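Notes from the method catch-up, Wednesday, November 27, 2019
Present: Tarek Mahrous, Aicha Belkadi, Eduardo Cordeiro and me (Iddrisu Ankrah, typing with one hand and eating with the other, so forgive the spelling). Mohcine Morsy sent apologies.

1. Last time's notes
Agreed, apart from Eduardo's name, which I'd got wrong again. Sorry Eduardo!

2. The two-arm method
Most of the hour went on this. Aicha took us through the results so far: 277 episodes kept for training, against the 2000 we promised in September, so we've a fair way to go. Tarek thinks the big number was silly anyway and that we'd learn more by training on what we have and seeing where it falls over. I'm with him, but Eduardo isn't (he'd like the variety first), and we went round that a few times before the tea ran out.

We then looked at how the arms share the space, and whether both should be trained as one policy or as two. Aicha's first try with one policy, which we're calling Onden, is smoother when the arms are close together. The split version, Hundus, is easier to fix when it goes wrong. I do like easy to fix!
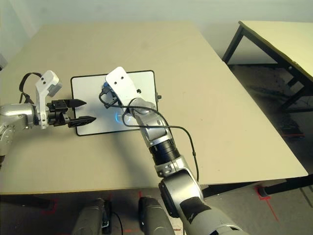
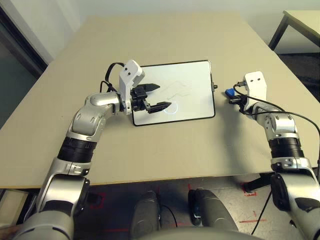

Both arms in view in each of these, with the white surface on the table between them. 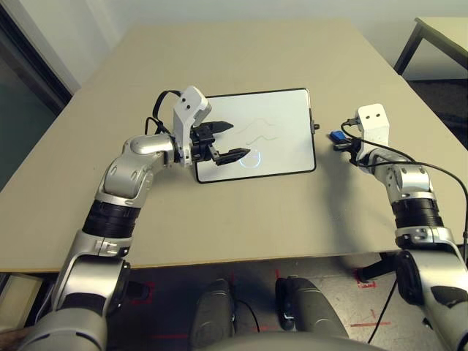 Does the right arm get its own score, or only the pair?
Only the pair for now. Tarek will add a separate score for each arm once the labels are tidied up.

3. Scoring
Long chat about what counts as a success. We settled on 2 people marking every episode separately, and anything they disagree on goes to Mohcine (that'll teach him to miss a meeting).

4. To do
Aicha: train both versions on the same 277 and bring the curves.
Tarek: labels, then the scores.
Eduardo: a short list of the variations he wants most.
Me: book the room, write to Zoka about the invoice.

Next meeting when Aicha's runs are finished.

2 comments
2 shares

Recent notes
Choosing a control rate
Moving our logs to the new server
What we mean by an episode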